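Correction tape

Correction tape is a stationery item used to cover mistakes made in ink, so that the right word can be written over the top straight away. It is a close relative of correction fluid, the brushed-on kind that many people remember from their school days, and it has taken over from it in a good many pencil cases.

The tape is a thin film with a dry white coating on one side. Inside the case it winds from one reel to another, passing on its way over a small tip, which is pressed against the paper and drawn along the line. The coating stays behind on the page and the bare film is wound back in. Tapes are sold in several widths, and a narrow one suits a single line of handwriting – a wider one may creep into the line below, as anyone with small handwriting will know.

Slack tape is the commonest complaint. Many cases have a little wheel or gear that can be turned by hand to take up the loose film, and a gentle turn is usually all it needs.

Correction tape is best kept away from forms, cheques and other papers where changes must be plain to see. In such cases the usual custom is to cross the mistake out neatly and add one's initials beside it.
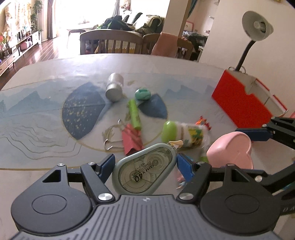 A correction tape dispenser with a translucent case, marked 5MM X 40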